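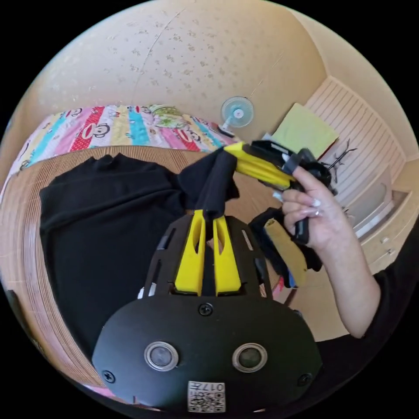

How to get through a general admission show without wrecking your night

By Nelley
Last updated: February

I've been going to standing-room shows for longer than my knees would like, and I still see people doing it the hard way. So this is my routine, start to finish, for a night at a place like the Herau (my usual room, holds 1000 on a sold-out night and feels like more).

Step 1: Check the door time and the stage time. They're different! Doors at the Herau are usually 7 p.m., and the opener goes on an hour later. Call the box office or look at their page that afternoon, when the set times go up.

Step 2: Eat first. A real meal, sitting down. I go to Zeman around the corner and get the grilled cheese and a cup of soup, and I'm out the door for 38 dollars with a beer and tip, which yes, is too much for grilled cheese, but I've fainted at a show exactly once and that was on a granola bar.

Step 3: Empty your pockets. Phone, ID, one card, earplugs. Leave the big bag at home – the bag line is always the slow one, and the coat check takes forever to clear afterward.

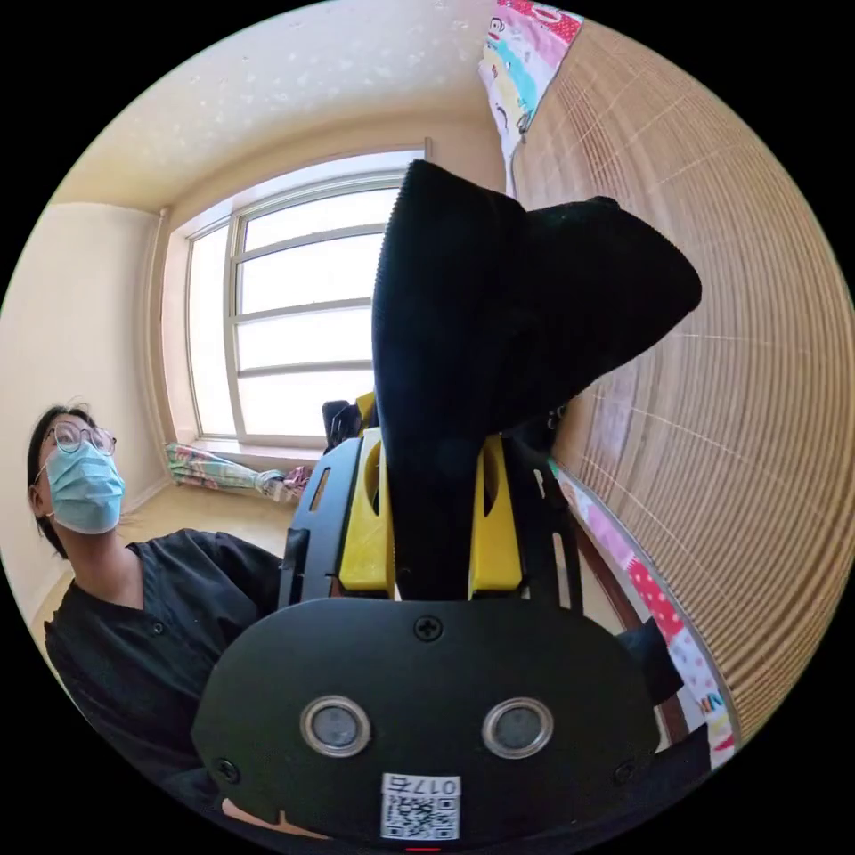
Earplugs deserve their own step, so call this Step 4. Put them in before the opener starts. The foam kind is fine, but the reusable ones keep the vocals from turning to mush, and they live on my key ring so I can't forget them.

Step 5: Pick your spot. Everyone runs for the rail. I like to be just in front of the soundboard, a little to the left, because the mix is made for right there and you can get to the bathroom and back. If you're short, try the side steps or the front of the balcony.

Step 6: Plan the ride home before the encore. The 111 bus stops across the street and the last one leaves at 12:20. If I miss that I walk up to Nasness Street and get a car there, away from the crowd, and it comes a lot quicker.
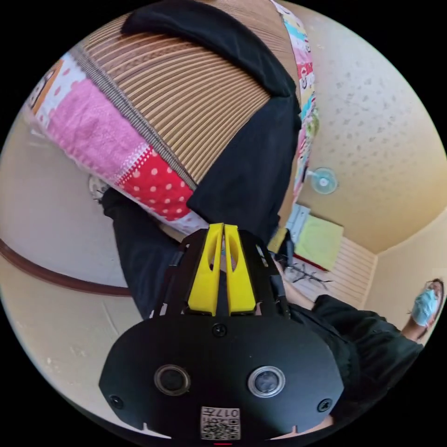 One more thing on the encore. If the house lights are still down, they're coming back. If the lights come up and somebody puts on a soft rock playlist, go get your coat.

Comments (3)

pitchpipe: Soundboard spot, yes! I did this last month and could finally make out the words.

gate911: The 111 was running late both times I took it, so leave some slack.

marrow_and_rye: What do you do about shoes? My feet are dead by the third song.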